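Zurnthorpe School of Design
Product Structures 1: Course Handout
Unit 5: Reading a Molded Toy Housing
Revised 2024-12-26

Purpose of the unit

Unit 5 deals with small plastic housings that are divided into compartments and carry printed labels. The toy box is used as the study object because its parts are large, the colors separate the parts clearly, and no tools are needed to inspect it. Students should have read the Unit 4 notes on wall thickness and draft before the January session. Bring a ruler, a soft pencil and the Hutsuliak worksheet pad.

5.1 Terms

Housing. The complete outer body, including base, walls and posts, without loose pieces.

Base. The lowest part of the housing. It carries the load of everything above it and sets the position of the walls.

Post. A narrow vertical member. A post may carry load, hide a joint, divide two compartments, or do all of these. Do not assume which from the outside.

Panel. A flat or nearly flat wall piece. A panel is described by its face, its edges and its openings.

Rim. A raised or colored border that follows the edge of a panel. Record whether the rim is a separate part or is molded with the panel. If this cannot be determined without taking the object apart, write "not determined."

Flap. A flat piece at the front of a compartment, set at an angle to the base. The term covers doors, ramps and chutes until the motion of the piece has been checked by hand.

Lip. The lower or outer edge of a flap where the thickness or the direction of the surface changes.

Label. Any printed field that names a compartment. A label has a position, a size, a text and a background. All four go on the worksheet.

5.2 Color as part separation

On a two-color housing, the change of color is the first clue to how the object is divided. It is a clue only. A molded part usually has one color throughout, so a boundary between red and white plastic often marks a joint. Paint, film and printed card can produce the same boundary on a single part. Check each boundary with a fingernail. A joint has a step or a gap. A printed edge usually has neither.

Colors should be recorded with plain names (red, white, dark green). Do not use supplier color codes unless the code is molded or printed on the part.

5.3 Labels and compartments

Where a row of compartments is labeled, the label is the reference for all further notes. Name the compartment by its label text and keep the same spelling in every section of the report. "Crocodile compartment" is acceptable. "Second one from the end" is not, as the count depends on which side the reader starts from.

The label and the flap below it should be treated as a pair. Two points are to be checked for each pair:

Alignment. Measure from the center line of the label to the center line of the flap. An offset of more than 3 mm is entered as a finding.

Legibility. Read the label from a seated position, then from a standing position. Short words in bold black lettering on a white field hold up well at both heights. Pale lettering and patterned fields should be noted separately.

Background pattern near a label is recorded under "Surroundings" on the worksheet. A plain strip between the label and an illustrated panel helps the reader find the text, and its color should be written down along with its height.

5.4 Procedure

Work in pairs. One student handles the object and the other writes. Change over after step 3.

Step 1. Place the toy box on a plain, light tabletop. Patterned surfaces make it hard to judge edges and shadows. Leave a clear margin of 10 cm in front of the flaps.

Step 2. Sketch the front from directly ahead. Draw the base line first, then the posts, then the panels. Leave the flaps until last. The sketch should take no more than 8 minutes. Proportions matter more than finish.

Step 3. Examine one label, the post next to it and the side panel. Note where the post meets the base and the form of its end. Note any slot in the panel, its shape, and whether anything can be seen inside it. Follow the rim along the panel edge to the base and mark on the sketch each place where its direction changes.

The Crocodile section is the one to use for this step. The white post comes down to the red base and finishes in a small notched tip. The white side panel to the right of the label has a dark rectangular slot near its top edge with a thin white tab inside, and a bright red rim borders the panel along its right side and bottom. 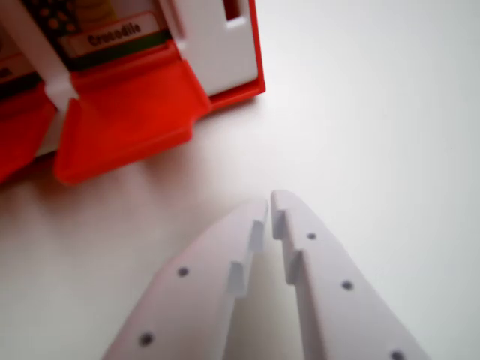 Step 4. Examine the flaps. With the object at rest, estimate the angle of each flap to the tabletop and compare neighboring flaps. Two flaps of the same color and similar angle may share a part number, but this must be shown by measurement. Record the lip of each flap separately. A change of tone at the lip can be caused by shade alone, so turn the object toward the window and look again before writing "darker material."

Step 5. Move each flap gently by hand, if it moves. Enter one of the following: fixed, hinged, sliding, removable. Do not force a flap that resists.

Step 6. Complete the label table. One row per label, in order from left to right, with the text copied exactly, including capitals.

5.5 Surface notes

Glossy plastic reflects a bright line along any rounded edge. The line is useful. A straight, even highlight indicates a regular edge, and a highlight that widens or breaks indicates sink or warp. Red plastic close to a white surface will also throw a faint pink tint onto it. This tint belongs to the lighting and is left out of the color record.

5.6 Report

Length: two pages plus the sketch and the label table. Use the headings Base, Walls and Posts, Flaps, Labels, Findings. Measurements in millimeters. Statements about function that were not tested go under Findings with the word "untested."

Reports are handed in at the Treton Building front desk, in the Unit 5 tray. Worksheets without a sketch are returned unmarked.

Further reading: Zondach Notes on Small Housings, sections 3 and 5.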